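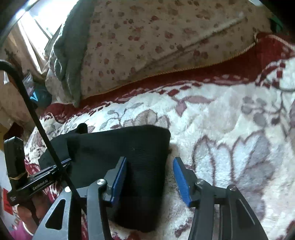
Every February since I started this blog I've written down which household chores I'd hand over to a machine if I could, and every year folding clothes has been near the top. It was there again this year, just under descaling the kettle. So when a friend sent me a link to Plavent, who say their laundry robot is "nearly ready for the family home", I read the whole page and then went looking for the catch.

The catch is in the small print, as usual. Their demo machine takes 9 minutes to fold a T-shirt, and the T-shirt has to be laid out flat for it first. I can't think of a day when my clothes have come out of the basket flat. Anyone who has done the washing for a family knows that the fold is the easy bit. The work is finding the corners, turning the sleeves the right way out and working out which black thing you are holding.

Black things are the worst. Dark cloth on a busy bedspread is fine for you and me, we just grab it, but a camera has to decide where the cloth stops and its own shadow begins. Then the fingers have to pick up one layer and not the blanket as well. I'd like to see Plavent try it on a fleecy one. Their video uses a bare white table, and so does the one from Bokar, and I don't own a bare white table. 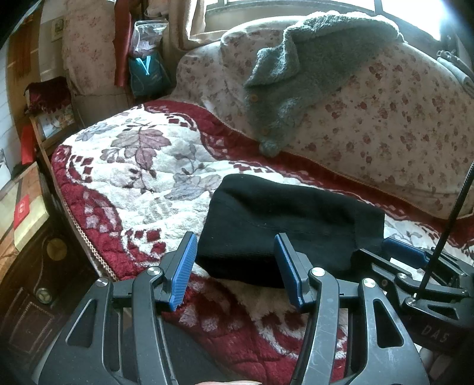 Lorcan Rafferty wrote to me after my last post on this and thinks I'm being unfair. His point is that dishwashers were slow and fussy as well when they first came in, that people changed how they stacked their plates to suit them, and that we'll do the same with jumpers. Maybe. But a plate keeps its shape when you put it down, and a dishwasher never had to pick one up.

I will give them the two-finger grip. I used to think you'd need a full hand with a thumb for clothes, and I've changed my mind on that. Two fingers with a bit of ridge on them ought to be enough for an edge of knitting, if something clever is telling them where to go. That last part is what I'd want to see before paying anything, and Plavent want £2447 for a place on the waiting list – refundable, they say, less a fee.

I timed myself last night, by the way. 17 items, including two fitted sheets, done before the kettle had boiled for the second time. The sheets were not folded well.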